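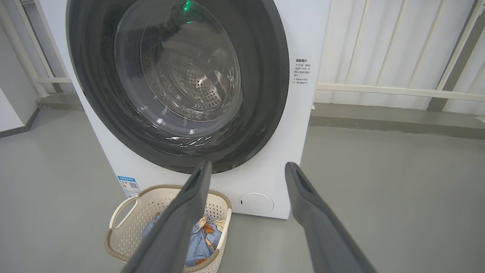
Nudley Evo 2: eight weeks with a grasp planner I didn't expect to like

Posted May 26, 2025 by Lorna Buchanan

I should say at the start that I have been a bit of a grump about planning software for years. I like writing my own, I like knowing where every number comes from, and I have a drawer of half-finished scripts to prove it. So when the people I work with at Hepburn suggested we put Nudley Evo 2 on the laundry job, I agreed with my arms folded. I've unfolded them since (mostly), and I wanted to set down why, as the reviews I could find were all about picking boxes off belts and didn't help me one jot.

Our job is clothes. Take a garment out of a basket on the floor, get it through a round washing machine door, let go, come back for the next one. Evo handles the grasp choice and the arm path, and we feed it depth and colour from the wrist camera. Our motor control is still the old Voltden stack, and getting the two to talk took me an afternoon and a pot of tea. The bridge comes with the licence and the notes for it are lovely - written by someone who has plainly sat where I was sitting.

The grasp side is the star. A shirt bunched up in a basket has no shape worth speaking of, and the older tools I've used would hunt for an edge and sulk when they couldn't find one. Evo scores folds and ridges instead, and shows you the scores as a coloured layer over the camera view, so you can see what it fancies and argue with it. Busy prints were my big worry. A pale blue top with cartoon figures all over it used to send my own code off grabbing at the drawings, and Evo mostly reads it as one piece of cloth. It did need the "ignore texture" slider pushed well up from where it starts, and I do wish the manual mentioned that somewhere before page 600!

Now for the door. Glass is horrid for depth cameras, and a domed glass door with the light streaking across it is about as horrid as glass gets. With the default settings Evo believed the window was partly a hole and partly a lump floating in the air, and it planned accordingly. The cure is the "known object" tool, where you give it a simple model of the machine and it trusts that over the depth. Fitting the model is done by dragging a ring over the rubber seal until it sits right, and I found this oddly soothing.

Path planning is good, though slower than I'd like near the basket. The lattice sides come through as speckle, and the planner treats every speck as something to avoid. You can swap in a solid box for the basket, and then it trots along happily.

Grumbles, then. The log viewer is dreadful. Ours fell over on any run longer than 1510 steps, every time, and the help desk (very kind, very quick) told me a fix was planned for August. Finger shapes are a nuisance as well: long fingers with a groove down the inner face have to be drawn by hand, as the built-in list only has short stubby ones. And the undo button doesn't undo slider changes, so write your values down on paper before you start fiddling.

Would I buy it again? Yes, for cloth, and I'd pay for the support too. If you only move stiff things about, the cheaper edition without the fold scoring will probably see you right. I'm keeping my drawer of scripts all the same, and I'll add a note under this review once I've tried the new log viewer.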